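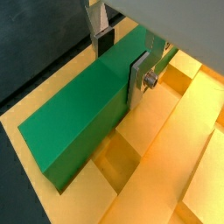 The council in Wumdale wants to close the repair counter at the old library and put the money into a new recycling point. I think this is a mistake, and I say so as someone who uses the tip as much as anyone.

The counter opens for 10 hours a week. Last year it took in 1229 items, mostly lamps, toasters, coats and chairs. People pay £2 to leave something and a bit more if it needs parts. The council says this does not cover the rent. It doesn't, and it was never meant to. The swimming pool doesn't cover its costs either, and I have not heard anyone propose filling it in.

Councillor Vaughn Ambrose argued at the last meeting that people no longer want old things mended when new ones are so cheap. Some don't. But the queue in December went past the door, and Styliani Koutsoukos, who mends the lamps, had to turn people away. A service with a queue is a strange one to close for lack of interest.
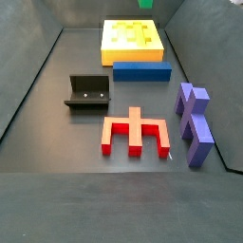 Price is the weak part of the council's case. A cheap toaster is only cheap if it lasts, and many are now glued shut so that a worn part can't be reached. We used to expect better of ordinary goods. Children's things are often still made the sensible way, and a thick yellow block with flat sides has nothing in it to fail. A kettle can't be that simple, but it could at least have screws. Until the makers change, we need people who know how to get inside the things we own.

There is also the question of skill. Markos Stamatopoulos learned to rewire a plug at the counter and now does small jobs for half his street. A recycling point teaches you which bin to use. I have nothing against bins, but they come at the end, when every other choice has gone.

The council could raise the fee, open one evening instead of two afternoons, or share the room with the toy library, which has asked for space more than once. None of these was in the report. I would like to see them costed before the vote, and I would like the figures put up in the library where people can read them.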